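Equipment Planning Report to the Correa Fund
Household Handling Project, second reporting period
Prepared by the project office, Stiltix

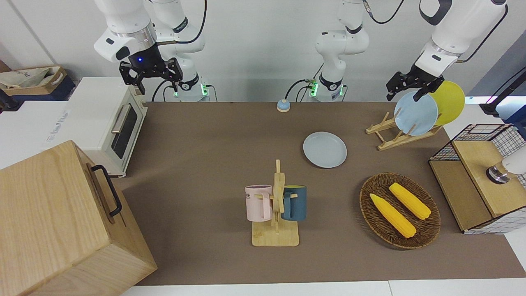

Is the project still on course to buy the second workstation within the approved equipment line?
The current estimate fits the line, provided the order is placed before the supplier's October price change and the spare parts are bought in two lots.

1. Work this period

The first two-arm workstation has been in regular use on kitchen tasks. Most of the sessions dealt with plates in a dish rack and mugs on a mug tree. We worked with ordinary household items throughout, and the fund's reviewers asked that we keep doing so. Toaster oven tasks are on the plan but have had fewer sessions than we wanted, as the dish rack work took longer to set up.

The station logged 436 hours of arm time. The target for the period was 400, so we are a little ahead. Most of the lost time came from waiting on replacement finger pads, which we had not stocked.

2. What we have learned about equipment costs

The original budget treated the arms as the main expense and put everything else under "accessories." That line was too small. Finger pads wear faster on plate rims than the supplier's figures led us to expect. Cables and connectors also need spares on the shelf, and the table covering will have to be replaced at least once a year.

Household items are cheap one at a time but add up. We have bought 126 of them so far, including replacements for breakage. Plates and mugs make up the larger share. We now buy plates in sets of one model so that a broken one can be swapped without changing the task.

The accessories line stands at $2,345 unspent. We ask to carry this amount forward.

3. Second workstation: quotes

We asked for quotes on a matching two-arm station from two suppliers, Jullar and Wonico.

Jullar supplied the first station. Its quote is higher, but the grippers, mounts and control software would be the same as what we have, and operators could move between stations with no new training. Delivery is quoted at nearly 7 weeks.

Wonico's quote is lower on the arms. It does not include grippers, and the mounts would need a different hole pattern in the table. When we added grippers, a new table top and two days of setup help, most of the difference was gone. Wonico's service terms are better, with a loan arm sent out during repairs. Jullar has been asked if it can match this and has not replied yet.

Our preference at this point is Jullar. We would reconsider if the service terms cannot be improved, as a single failed arm would stop a station completely.

4. Room and power

The second station will go in the room next to the first. An electrician has checked the circuits and one new outlet is needed on the back wall. The cost is covered by the building budget and is not part of this request. Shelving for task items can be moved over from the storage room.

We had planned to put both stations in the same room, but the operators found it hard to work with that little floor space between tables.

5. Risks

Price: the Jullar quote holds until the end of September. An order after that would be at the new list price, which we have not seen.

Spare parts: finger pads are on back order. We have asked for a first lot with the station and a second lot three months later.

Staff time: setup will take one operator away from the first station for several days. We expect arm time to drop during that period and have lowered the next target to match.

6. Decisions requested

Approval to order the second station from Jullar, subject to the service terms.
Approval to carry forward the unspent accessories amount.
Approval to rename the accessories line "parts and task items" and report it separately from the next period on.

The itemized quotes and the parts list are attached to the emailed copy of this report.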